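Jorklow Function Rooms
Ice and cold drinks service: safety checklist with comments
Area: Stornitz Room bar and side station
Checked before the July lunch service, 11:15 am

Ratings used: OK, Needs work, Not checked

1. Ice machine exterior and door seal
OK. Door closes without a push. Some scale on the left hinge, wiped off during the check.

2. Ice machine interior
Needs work. Light pink film along the top lip of the bin. Empty the bin, wash, sanitise and rinse before it is refilled. Descaling is due this month as well, so do both on the same shutdown.

3. Water filter
OK. Cartridge changed at the last service. Meter reads 278 litres since the change. Write the reading on the card every time, including weeks when the room has no bookings.

4. Drain and air gap
OK. Clear, no smell. Keep the mop bucket out of that corner.

5. Hand basin
Needs work. Soap was there, paper towel was not. The spare rolls are kept in the Fu Room cupboard and should be brought across before set-up.

6. Floor at the side station
OK at time of check. The mat has a curled corner on the guest side. Turn it around for now and order a new one. 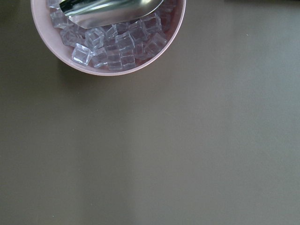 SERVING BOWLS AND SCOOPS

7. Condition of bowls
OK. The round pink bowl can stay in use. Run a clean finger along the rim of every bowl before filling and take out any that are chipped or crazed. Two white bowls were removed for chips and should be thrown out, not put back on the shelf for dry goods.

8. Fill level
Comment only. Cubes should sit below the rim so they don't slide onto the bench when guests help themselves. Anything that lands on the bench or floor goes in the sink.

9. Scoops
Needs work. One scoop per bowl, plus two clean spares in the drawer. Only one spare found. No glasses used as scoops at any time, including by staff in a hurry.

10. Scoop storage between uses
Needs work. The Raveo holder by the machine had water sitting in the base. Tip it out, wash it and let it dry upside down. Handles must stay clear of ice that guests will drink.

11. Topping up
Swap the whole bowl for a fresh one. Don't pour new ice over old. Allow around 15 minutes for the swap when both stations are running.

Follow-up
Items 2, 5, 9 and 10 to be fixed before the next booking. The mat in item 6 can wait for the regular order. Leave the signed copy in the folder behind the bar.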